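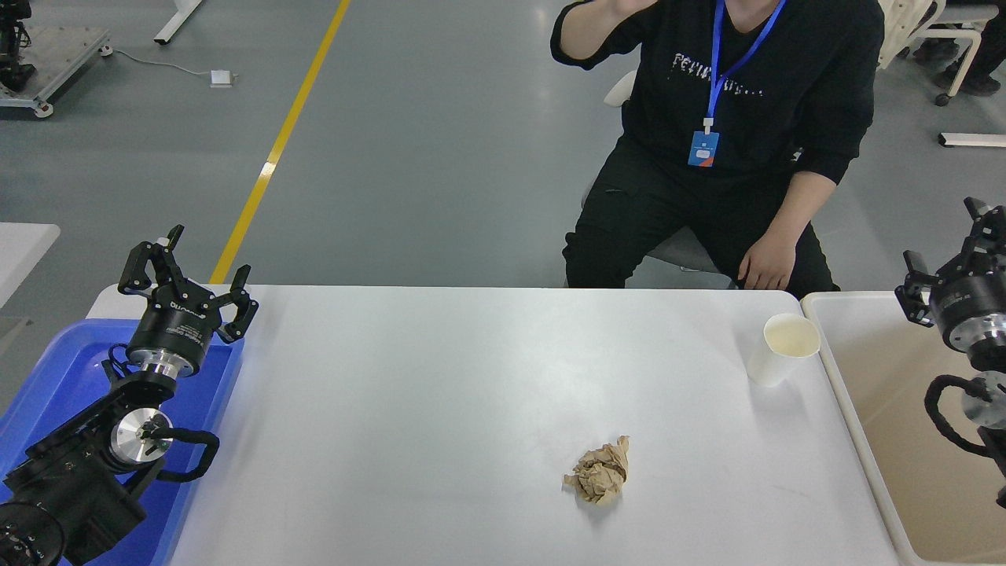
One buyer in Tristlow told us the paper was stiffer than she expected and held up well round a set of dinner plates.

Nellura Packing Paper is a plain brown paper for filling boxes and wrapping breakables. It comes on a roll 300 m long and tears by hand. Crumple each sheet loosely and push it into the gaps until nothing moves when you shake the box.

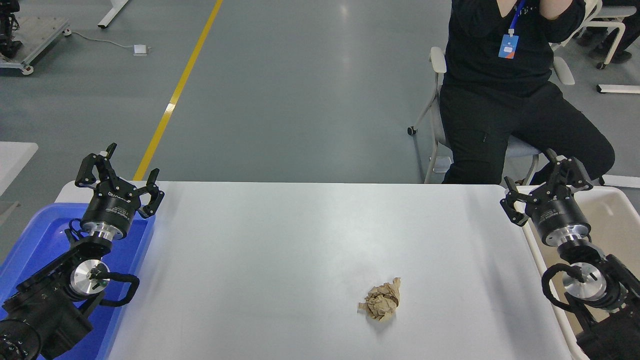
For glassware, use two sheets per item and put a further layer at the bottom of the carton. Heavy goods need the paper packed more tightly. Store rolls upright in a dry place, as damp paper loses its spring.
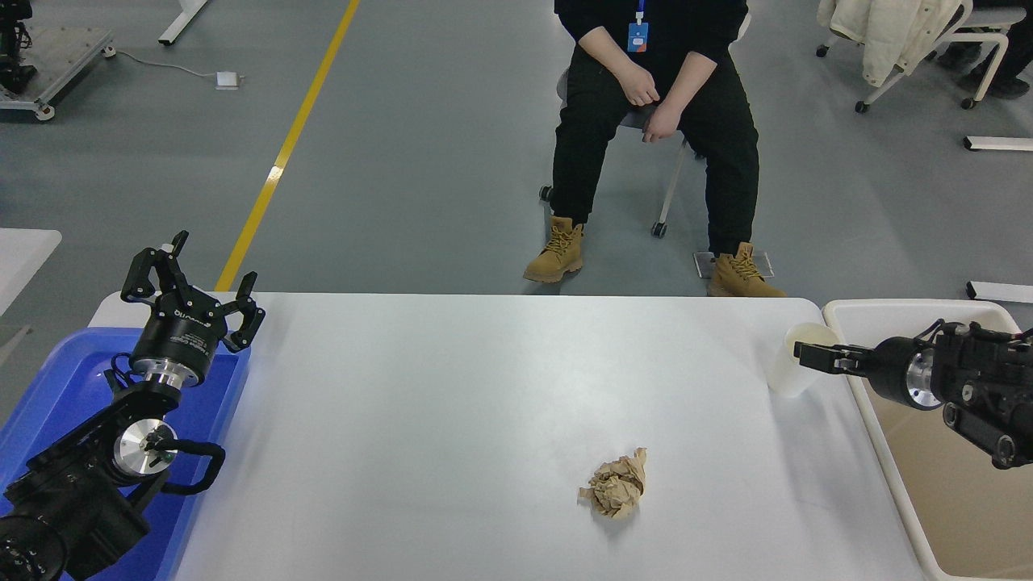
Ordering and delivery

Product code: 567
Sold by: single roll or box of 2
Delivery: up to 2 working days from our Caltirbridge depot

Orders placed in December may take longer. Collection is free if you ring first. The Weldu wall dispenser fits this roll and is sold separately. Unopened rolls can be returned in their outer wrapping.

Page updated Mon 30 June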